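The owner of the Gretholm letter-writing shop asked me not to print her name, and once we got talking I quite forgot to mind. She has kept the place going for 10 years, selling paper, stamps and, as she puts it, "an excuse to sit down for half an hour."
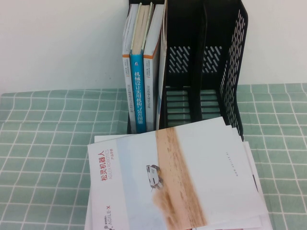 A black file organizer with three upright compartments, on a checkered cloth.

Her first pen pal lived in Wendov, and they wrote all through one long, snowy February. "I'd read each letter at the mailbox in my slippers," she told me, laughing, "and then again at supper — my poor mother!" She still writes by hand, 40 letters a year, and she never drafts them first.

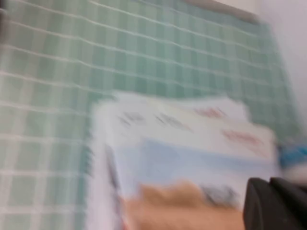

Pale green squares and white lines, with the wall beyond.

I asked what she would say to someone who feels they have no news. "Oh, tell them what you had for lunch," she said. "My friend once gave me two whole pages on soup, and I kept them."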